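Plastics and cleaners > Alkaline degreaser on mixed plastics, dilution question

halfmil_shim
Joined: October
Posted 14th December

I clean mixed plastic household goods and toys in batches before they go back on the shelf at a lending room in Skellport. Buckets, pitchers, bricks, storage boxes, some foam. The product on hand is Grimex concentrate, the alkaline one. The label gives one dilution for floors and another for ovens, and nothing for plastics.

Current process: 2 capfuls in 900 ml of warm water, five minutes' contact, rinse, air dry on a rack. Opaque items come out fine. Clear pitchers have started to show fine lines near the handle joint after several cycles. They are too deep to polish out and they catch the light.

Is that the cleaner or the drying?

orifice_plate
Posts: 2,191

Fine lines at a handle joint are usually stress cracking. The part has molded-in stress where the handle meets the body, and an aggressive liquid opens it up. If the pitchers are polycarbonate, alkaline cleaner is a poor choice, warm alkaline cleaner worse. If they are SAN or polystyrene, alkali alone is mostly tolerated and I would look for solvent in the formula instead.

Read the bottom of each one. Recycling code 7 covers several plastics and tells you very little. Code 6 is polystyrene.

dull_chisel

I disagree that it has to be chemistry. I ran a dishroom. Clear pitchers get those lines from being stacked hot and from being dropped on the handle. We used plain detergent and had them anyway.

orifice_plate

Stacking hot would do it too. But he said air dried on a rack. Lines after several cycles with an alkaline product in the loop, I would take the alkaline product out first and see.

dull_chisel

He said a rack. He did not say they were not stacked on the shelf afterward.

halfmil_shim

They are nested on the shelf, yes, but fully cooled. No codes on the bottom of either pitcher type, only a cavity number. The mix is typical for us:

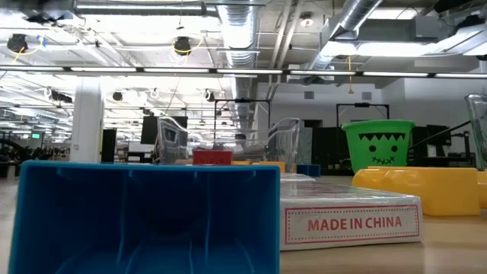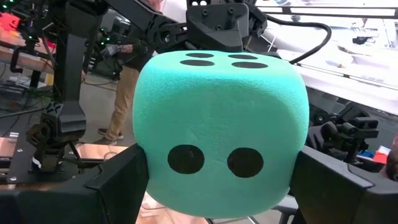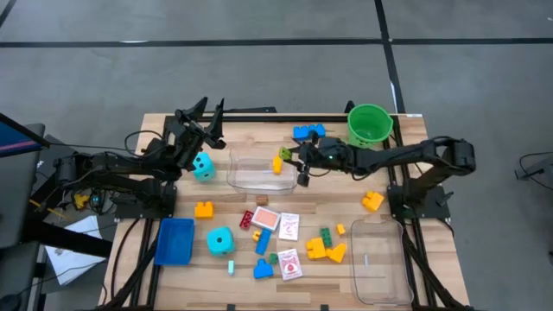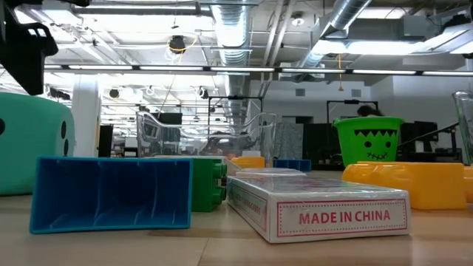
Clear pitchers are in the first one, behind the blue container. Second is the large foam die, which I also have questions about.

I assumed the blue boxes and the buckets are polypropylene and have not worried about them. The bricks I assumed are ABS or polyethylene depending on the maker.

orifice_plate

Guessing from a photo is not worth much. Do a float test if you have an offcut or a broken piece. Polypropylene and polyethylene float in plain water. ABS, polystyrene, SAN and polycarbonate sink. Put a drop of dish soap in the water so bubbles do not hold the piece up. That splits your load in two, and the floaters can stay on the Grimex at your present dilution.

For the sinkers use a neutral detergent, lukewarm, and rinse well. No alcohol wipes on anything clear.

Kalell

Adding to this. Surface print is a separate issue from the base plastic. Faces and lettering on buckets are often pad printed or a sticker, and alkali lifts both. Try the back of the print with a cotton swab and look for color on the swab before you do the whole piece.

On foam: do not soak it. Open-cell foam holds cleaner inside and you will not rinse it out. Closed-cell is better but the skin can have pinholes. Wipe with a damp cloth, wipe again with plain water, stand it where air gets to every side.

halfmil_shim

How do I tell open from closed without cutting it?

Kalell

Weigh it, hold it under water for a minute, pat the outside with a towel, weigh again. A large gain means open-cell or a damaged skin. You only need to do this to one piece of each kind, and then you get to wait for it to dry.

dull_chisel

Or skip all that and wipe every piece of foam. Same result as your test gives and no scale.

Kalell

Fair, for a small load.

thread_gage_9

Question on sanitizing, since nobody has raised it. We use bleach at 200 ppm after the wash. Compatible with the above?

orifice_plate

At that strength and a short contact time, yes for the hard plastics. Use test strips, because old bleach is weaker than the label says. Wash first, rinse, then sanitize. Do not add it to the degreaser bucket. Follow the contact time on your own bleach label.

halfmil_shim

Update. One pitcher already had a broken lip, so I used the chip. It sank. I have moved all the clear ware to neutral detergent and stopped nesting them, which I realize changes two things at once.

dull_chisel

So you will never know which it was.

halfmil_shim

Correct. I can live with that. Iglesias, who supply the concentrate, also sell a neutral version in the same jug size, so the caps and the pump fit.

orifice_plate

Label the jugs on two sides if they look the same. Ask Iglesias for the safety data sheet on both and compare the pH and the solvent lines. If the neutral one lists a glycol ether, keep it off the clear pieces as well.

thread_gage_9

What do you do about the pitchers that already have lines? We have a shelf of those.

Kalell

Pull them from anything that holds liquid. The lines trap soil and a handle can let go when the thing is full.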